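Periklis Kalogeropoulos
October · 2 min read

Our bowls club in Skemmont is changing its shirts after 60 years of white. I've been asked how we got there, so a short thread.

White was the rule because the old league said so. The league dropped that rule ages ago and we carried on out of habit.

White is a poor colour for lawn bowls. You kneel on grass, you wipe your hands on your front, and by tea you look like you've been gardening.

We put it to the members. Green won by 4 votes over maroon. There was a recount, at the request of the maroon side. Same result.

Then the fabric. Polyester dries fast but several of us find it clammy. Cotton is nicer to wear and takes ages on the line. We went for a mix and I expect complaints from both camps.

Two quotes came in. Engebretsen wanted a minimum order of 166 shirts, and we haven't got the members for that. Hillen will do any number, so Hillen it was.

Sizing has been the hard part. Vuvbridge changed theirs last year and half the team ended up with sleeves past the elbow. Try one on before you order. Don't go by what you wore in the nineties. 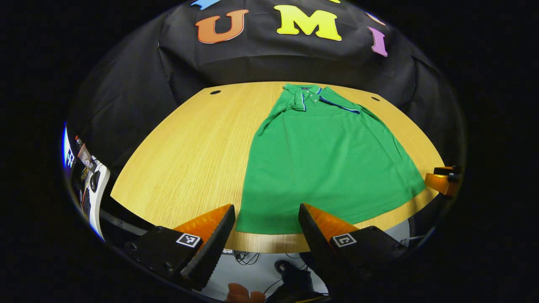 Collars were argued over as well. A few wanted a plain round neck for hot days. The county side still expects a collar at away matches, so a collar stays.

Washing: 30 degrees, inside out, no softener. Dry it flat or on a hanger. Pegs at the shoulders leave marks that don't iron out.

The whole kit change, with the new flag and the scoreboard paint, comes to £3,000. The shirts are less than half of that. The flag cost more than I'd have liked.

Old whites can still be worn for practice and roll-ups until the end of next season. After that it's green for everything.

If you haven't given me your size, the list is on the board by the kettle. Please write clearly. Last time I couldn't tell an M from an XL.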